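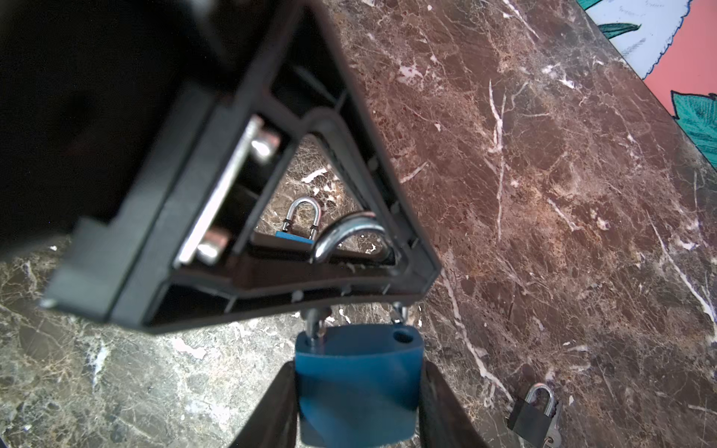

Fasting before Easter: does coffee count?

kestel_road
Our group at Imthorpe starts the April fast together and the sheet says "water only until sundown." Last year I drank black coffee and felt fine about it. Was I wrong?

Elsa Oksanen
Water only means water only. If you signed the sheet, keep to it.

psalm2186
I disagree. Isaiah 58 doesn't mention drinks at all. I'd rather have a cup and pray awake than lie down with a headache until supper.

Elsa Oksanen
Isaiah 58 isn't a menu. Ask whoever leads your group.

kestel_road
I did, he said to pray about it.

gererham730
I take medicine with food, so I give up television for those 2 days. Our pastor is fine with that.

psalm2186
Same here with my wife. Taper the coffee a week ahead if you do quit.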